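Magazine > Food > Eating Away From Home

The Table at the Back of the Room

A snack table is a small piece of furniture with a hard job. It has to feed people who are in a hurry, look decent at four in the afternoon, and be easy to wipe down when the day is over. Most of them manage one of the three.

I have spent a good part of the spring looking at snack tables in offices, waiting rooms and meeting halls in and near Bonbridge. Few had been planned. Somebody buys a box of chips, somebody else puts out a bowl, and the table fills up from the front until nothing behind the first row can be reached. The better ones start at the back.

Height is what does it. A rack with two tiers puts the drinks against the rear edge of the table, where they can be seen over everything else and still be lifted out without knocking anything down. Clear acrylic is the usual choice now. Tornis, which sells racks to small cafes, makes its basic two-tier model in 11 sizes, and the one most people need is among the smallest.

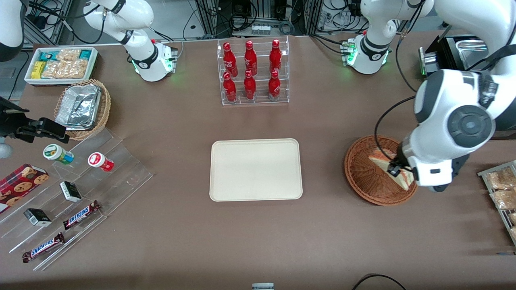 Issue 60

Six bottles of Coca-Cola, three up and three down, fill a rack without crowding it. Red labels and red caps also give the table some color, which a brown top can use. The stepped shelf along the left side does the same work for small products, and setting it at an angle turns the goods toward the person standing in front.

Baskets are for anything that won't stand up by itself. A wrapped sandwich cut in a triangle is a good example. On a flat tray it slides, and in a stack the bottom one gets crushed. In a round wicker basket it leans on the side and the filling shows through the wrapper, so people can tell what they are getting. Bagged snacks do better in a tray with straight sides. Pack them close, with boxes at one end to hold the row up.

The empty tray in the middle is the part I would copy first. Every table needs a clear spot where a person can set down a drink and a sandwich together before carrying them off. At the Soswood library, the staff room table had no such spot for years, and people used the top of the microwave.

Cost doesn't have to be high. Wicker baskets turn up at yard sales, and a plain tray from a kitchen store will last if it isn't put through a hot dishwasher. Acrylic scratches, so use a soft cloth and mild soap, and keep paper towels away from it. Wicker holds crumbs. Turn it upside down over the trash and tap it, then go over the weave with a dry brush.

Anything with meat, egg or mayonnaise should stay in the refrigerator until people are ready to eat. Put out a few at a time and refill. I set out 10 sandwiches to start when I expect a full room, and the rest wait in the cold.

Related

Lunch Boxes That Close Properly
A May Picnic for a Crowd
Cleaning Wicker, Cane and Rattan
What the Bonbridge Bakers Do With Day-Old Bread
Reader Letters: The Office Refrigerator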